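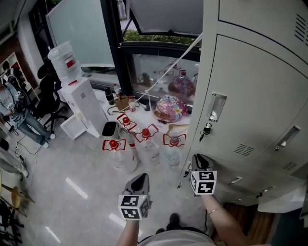

Gray lockers with rounded door panels, key in the lock below the handle.

Re: [facilities-tech] Master key series for locker banks

On Monday the Rulville site wrote:
> We have 80 lockers on one master. Two cylinders now turn
> with the wrong user key. Do we replace the bank or only
> the cores? Giltance quoted for full locks.

Cores only. The housings are fine if the cam still seats square. Pull the core with the removal key, check the number stamped on the face, and order outside your current block. The series has 1000 differs, but adjacent numbers can vary by a single wafer step, and a worn core will accept its neighbor.

We changed 16 cores at Sito in August. Time per door was up to 2 minutes, plus the key log. Do not lubricate with oil. Dry graphite, small amount, then cycle the key.

Keep the spare user keys off site and record them by core number. Door numbers get swapped when panels are moved.

Does anyone have the cam offset for the older doors? The sheet I have is missing that page.

Related threads
Cam lock or latch for shared lockers
Tăng hinge pins, replacement size
Key log template, plain text

Last updated: Monday, 16:02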